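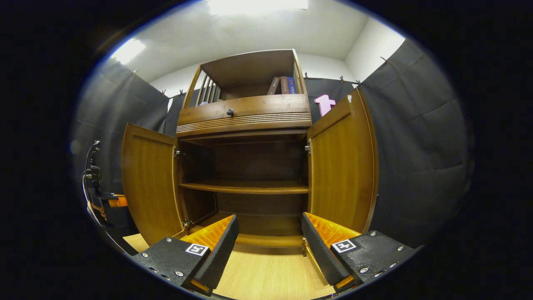
Wooden cabinet, lower doors open

How to Run a Reality TV Draft With Your Friends

Last updated: February

I've been running a draft pool for Erkstead House for 4 seasons now, and every time a new cast gets announced I get the same messages asking how it works. So I'm writing the whole thing down, mostly so I can send people a link and go back to reading cast bios.

If you've played fantasy football you already know the idea. Everybody picks houseguests before the premiere, your houseguests earn you points for what they do on the show, and whoever has the most points on finale night wins. If you haven't played fantasy football, don't worry, neither had I!

Getting people together

You want between six and eight players for a cast of sixteen. With eight people everybody gets 2 houseguests, and that's plenty to keep track of. We tried it one season with just me, my sister and our neighbor, and we each had five people on the show (one was left over and we argued about him for weeks). It was fun but half the time I was cheering for both sides of an eviction vote.

Mix up the superfans and the casual viewers if you can. My friend Radosław Krawczyk had never seen an episode when he joined. He picked purely by who had the best job title and finished second, and he's been unbearable ever since.

When to draft

Wait until the full cast is out, with the bios and the little intro videos, but get it done before the first episode airs. I like to do it the night before the premiere, around a big table, with pizza from Burenetti. If some of you live far away a video call works fine. Just don't try to do it by group text. We did that once and it took all day, and two people claimed the same bartender from Pristuseck at the same minute.

The draft itself

1. Write every player's name on a slip of paper and pull them out of a bowl. That's your draft order.
2. Go down the list, one pick each. Give people a minute, and use a timer.
3. At the bottom of the list, turn around and go back up, so whoever picked last in round one picks first in round two. This is called a snake draft and it's much fairer.
4. Have one person write down every pick and read the whole list out loud at the end.
5. Take a photo of the list and send it to everybody.

Scoring

Keep it simple. My first scoring sheet had points for crying, naps, whispering in the pantry and I don't know what else, and our combined total that season came to 2823. I had to rewatch episodes with a notepad! Now we use this:

Wins the weekly leadership competition: 4 points
Wins the safety competition: 3 points
Survives being nominated: 2 points
Makes it through the week: 1 point
Wins the season: 20 points

You can add one silly bonus if your group likes that kind of thing. Ours goes to the first houseguest to say "I came here to play."

Keeping score

A shared spreadsheet is all you need. One row per houseguest, one column per week, and a total at the end. I fill it in the morning after eviction night with my coffee, and I let everybody else look but not edit. (Ask me about the season my sister could edit.)

Decide now what happens when somebody quits or gets removed from the show. Our rule is that you keep the points they already earned and you don't get a replacement. Some groups allow a swap from the undrafted people - that's fine too, as long as everybody agrees before the premiere.

Spoilers

This one causes more fights than the scoring. We have two group chats, one for people who follow the live feeds and one for people who only watch the episodes. If you're in both, you have to be really careful where you type. My cousin over on Flanagan Street found out about a double eviction while she was in line at the pharmacy, and I still hear about it.

Prizes

We each put in a few dollars and the winner gets dinner out of it. Last place has to host the next draft night, and that includes doing the dishes. If it's a tie, go by whose houseguest lasted longest in the house, and if that's a tie too, split the dinner.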